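Play and Learning Materials: Sorting Collection

The Arkell Center for Early Learning maintains a lending collection of play and learning materials for use by member classrooms and family programs. The collection currently holds 248 items, among them baskets, trays, building blocks, sorting cups and fabric table covers. This gallery page presents a selection from the sorting and placement group, which was reorganized in September under the direction of Catarina Macedo, Collections Coordinator.

Materials in this group are chosen for plain shapes and clear colors. Sets are kept small so that a child can attend to one piece at a time. Member classrooms may borrow up to 2 sets per visit, and each set is checked against its inventory card when it is returned.

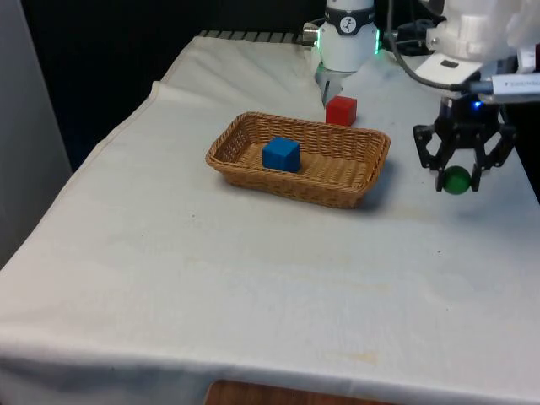

Shallow wicker basket with a blue cube inside and a red cube on the cloth behind it. Sorting group, basket and block set.

The basket and block set is among the most frequently requested in the collection. It supports early work with the words "in," "out," "behind" and "next to," and it may also be used for simple color naming. Teachers are asked to place the basket on a covered surface within easy reach of the child and to introduce the cubes one after the other. A set of suggested activities, prepared by Judite Ramalho, is available at the lending desk.

Care of materials: Wicker items should be brushed clean with a soft, dry brush and should not be soaked. Blocks may be wiped with a damp cloth and must be dried fully before they are packed. Table covers are laundered by the Center and should be returned unfolded in the bag provided. Loose strands or chipped edges should be noted on the inventory card.

Borrowing: Requests are accepted in person or in writing from registered classrooms. The standard loan period is 46 days and may be renewed once if no other classroom has requested the set. Questions about registration may be directed to Arnaldo Bettencourt, Member Services.

Page last reviewed 04/02/2023.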